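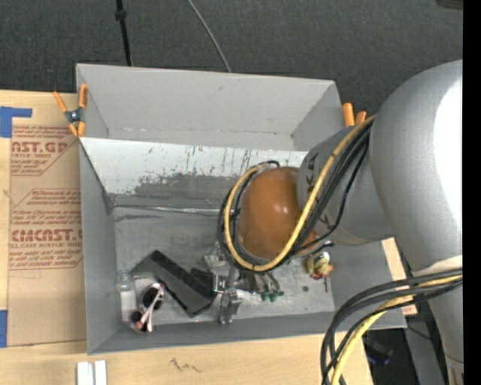

Stenano bin picking project
Progress report to Lumanlan, January
Prepared by Snežana Jurić

Summary

We lost most of two weeks to a fault on the picking cell. No one was hurt. The arm is running again at reduced speed, and the end date for this phase has not moved, though the mixed-object trials will be shorter than we planned.

What happened

Shortly after 3 p.m., during an unattended block of picks, the arm went into a protective stop with the gripper low in the bin. Zhiqiang Zou was at the next bench and pressed the emergency stop before going near the cell. The log shows 2669 completed pick attempts in the series up to that point.

The stop came from a torque limit on one of the wrist joints. We first put this down to contact with the bin wall and restarted after a visual check. The same stop came back 12 picks later, this time with the gripper well clear of everything. That restart was a mistake. Our procedure asks for a cable check after any torque stop, and we skipped it.

Cause

The cables to the gripper run along the outside of the arm and loop around the wrist. One tie had slipped, so the loop tightened whenever the wrist turned past a certain angle. The new grasp planner, Firine, uses those angles much more than the old one did, which explains why we had not seen the problem in the autumn. The outer jacket of one cable was worn through at the tie. The conductors inside were intact, but we replaced the whole cable.

What we have done

— Rerouted the gripper cables with more slack at the wrist and added a second tie point.
— Set a software limit on wrist rotation. Firine now rejects any grasp beyond it.
— Cut the arm speed by half until the new routing has been proven.
— Changed the restart procedure. A torque stop now needs two people to sign off.

After the repair we ran 265 picks with someone standing at the stop button. There were no torque stops. The rotation limit does cost us something: about 100 grasps in the old log would now be rejected, mostly on long objects lying at an angle.

Still open

Stallero has quoted for a proper cable guide but has not given a delivery date. Until it is fitted we will not run the cell unattended, so the night runs in the work plan are on hold. The cable and the labor came out of the maintenance line. The guide would not fit there, and we would like to move money from travel to cover it. Please let Zhiqiang know whether that needs a formal request.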